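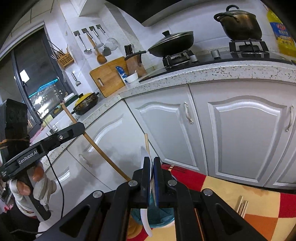

Sorting demos into usable grasp labels takes longer than recording them, so settle the labels first. At Brinside we mark every episode with three things: the object, the grasp type and the clutter level. Thin curved pieces go under "edge pinch", like the white strip held between the finger pads in the kitchen set, with the pads almost closed. Chopsticks get their own label.

1. Cut each recording into clips of 20 seconds or less.
2. Mark the frame where the pads stop closing. That is your grasp point.
3. Throw out clips where the object is hidden at the grasp point.
4. Train on what remains – we had 36 clips per label – and hold back 3 for testing.
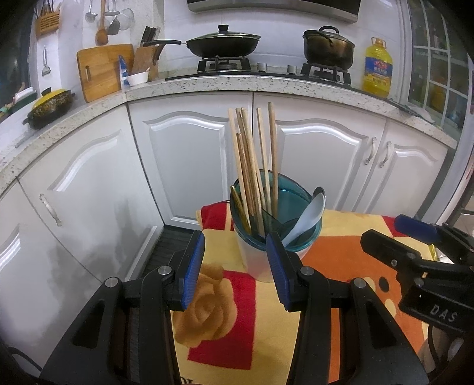 Posted by Lenni Riihimäki | 7 Feb 2018

Containers need one extra label. With the fingers open on either side of a packed utensil holder, the target is the holder and the chopsticks are contents. Label the two separately, or the model will mix them up. Ours did until we relabeled 55 clips by hand.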